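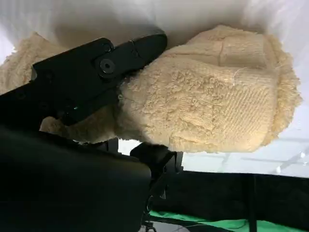

Stotness Guest House
Housekeeping and Linen Working Group
Minutes of the meeting held October 2, 2021

1. Minutes of the previous meeting
Approved with one correction. Item 4 should read "bath sheets" in place of "bath mats."

2. Towel stock
The July stock sheet lists 327 towels in all sizes. The cream terry from Drernow remains the standard for all rooms. Loose threads and fraying along the edges were reported on the older batch. Towels with a single pulled loop are to be trimmed and kept in use. Towels with open edges go to the rag bin and are written off on the sheet.

3. Folding
The Multolmont building folds in thirds and the main building folds in half, so shelf stacks do not match. Agreed: all sites fold in thirds, with the woven band on the outer face. Stacks are limited to 30 hand towels per shelf.

4. Work table
The white table was discussed. Brownish smudges on the top are to be treated with the mild cleaner before any clean linen is put down. Scouring powder is not to be used. Cloths are to be cleared from the table at the end of each shift.

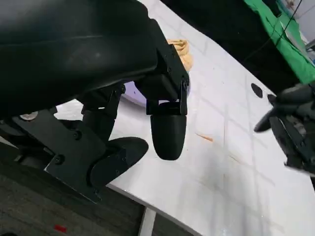 Item 4: white table top, with beige cloth and smudges on the surface.

5. Laundry contract
Tudose has offered to collect 2 times a week at the present rate. Wash temperature stays at 40 degrees C for colored items. The offer is accepted on a trial basis. Missing items are to be entered on the return slip the same day.

6. Actions
Housekeeping: revise the folding card and post it in both linen rooms.
Stores: request a price from Drernow for replacement hand towels.
Office: confirm collection times with Tudose in writing.

7. Other business
Shelf labels in Multolmont are out of date. Carried over to the next meeting.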